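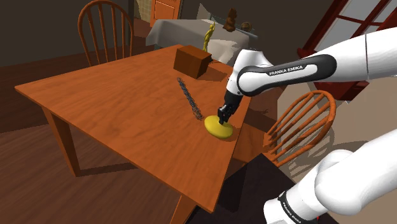 When the simulator says yes and the arm says no

21 August 2018

Tosura writes grasping software for robot arms and tests most of it in simulation before a real arm moves. In the spring one of its programs, called Kovik, passed every simulated check and then drove a real gripper down hard onto a workbench. The engineer who led the review agreed to talk about it if we left out names.

"The fingers bent and the bench got a dent," the engineer said. "The safety stop worked, but it worked late. We had a person standing closer than they should have been."

The fault was in a height value. Kovik took the top of an object from its model and added a clearance of 12 millimeters. For flat objects that was fine. For anything with a raised part in the middle, the program used the rim.

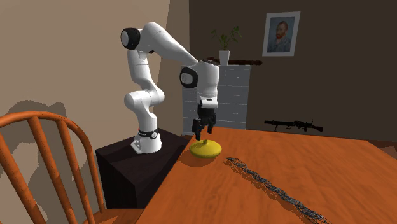 Simulation had hidden the mistake for months. The contact settings were soft, so a finger that came down too far slid off and the run was still scored as a success. The engineer now goes back to the low yellow piece as the standard check, with the fingers open over it and the small neck on top marking the height the program has to respect. "If it reads the rim there, we stop the release," the engineer said.

The team reran 20 stored tasks with stiffer contact. Kovik failed 13 of them. "That was a bad afternoon. We had shown those results to a customer."

Repairs took six weeks. The clearance is now measured from the highest point, and any contact above a set force ends the run as a failure. Nobody enters the cell during a first run of new code.

A second review is planned for December.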